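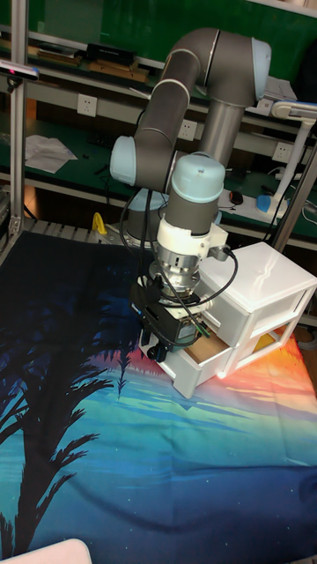

Two-drawer unit in white plastic, lower drawer open.

Saddale Drawer Labels, starter pack: a review

I have bought label systems before. They all promise the same thing, that you will finally know where the batteries are, and by April the labels are curling off and the batteries are back in the bread bin. So I came to the Saddale pack with low hopes and a stopwatch.

For $18 you get 100 blank labels, a black marker and a folded card of advice. The card is mostly padding. "Name your space, claim your space," it says, and then it suggests sorting your belongings by mood. I threw it out and used the labels.

They stick well enough to smooth plastic. On painted wood they were worse, and on the fabric bins in our hall closet they let go overnight. The box says "all household surfaces" in fairly large type, so I count that against them. The marker is fine. It smears if you touch it in the first minute, and left-handed people will touch it in the first minute.

The big claim is that labels come off "without a trace for up to 31 days." I pulled a few at three weeks and they peeled clean. One that had been on a drawer near the stove left a gummy strip that took rubbing alcohol and a lot of thumb. Heat probably does it, though the packaging has nothing to say about heat.

Then there is the time claim. Saddale says a kitchen takes half an hour. Mine took 61 minutes, and I own one whisk. Most of that went on deciding what to call things. What do you write on the drawer with the tape, the takeout menus and the spare key? I wrote "tape" and my husband has not found the key yet.

I also tried the Paquette clip-on tags, which cost more and need a lip on the drawer to hang from. If your drawers have one, buy those. You can swap the cards, and there is no glue to argue with. Ehsan Bahrami, my neighbor, swears by masking tape and a ballpoint pen, and having looked through his garage I can't say he is any worse off than I am — his tape has outlasted two of my systems.

Would I buy the Saddale pack again? At half the price, maybe, for plastic drawers well away from the stove. The refill pack costs the same as the starter and leaves out the marker, so skip that one entirely.

Two and a half stars. The half is for the marker.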